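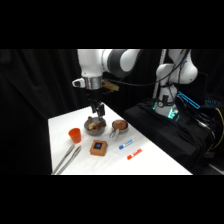

Is it worth ordering a special meal on a long flight if you eat everything?
I'd say go for it at least once, because special trays usually come out before the main trolley and you get to eat while everyone else is still waiting.

I learned this from Hala Ghoneim, who sat next to me on the way out last August and was halfway through a lovely lentil curry before our row had been asked chicken or pasta. I was so jealous! So for the trip home I ordered the vegetarian Asian option online, four days ahead, and it was a proper treat: spiced chickpeas, warm bread and a little pot of mango pickle that I'd happily have bought by the jar. 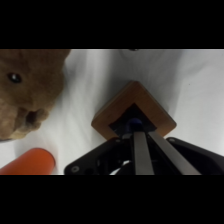 The fruit platter is another matter. Sunita Strickland swears by it on night flights (she sleeps like a log afterwards), but I had it on a short hop to Tristisden and was starving again some two hours later. Pack oatcakes if you try it.

Do check your booking again after any change, too. When my connection was moved, the meal request vanished, and I only spotted it while I was fiddling with my seat. A quick call and it was back on, hooray!

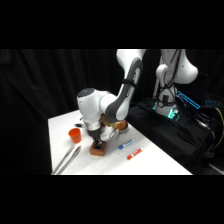 Next up is the low-salt one, which Jeanine Verhoeven says is much better than it sounds, especially the breakfast. I've got three flights booked this year, so there's plenty of room for experiments. If you've tried the seafood meal, please tell me what turned up, I'm dying to know!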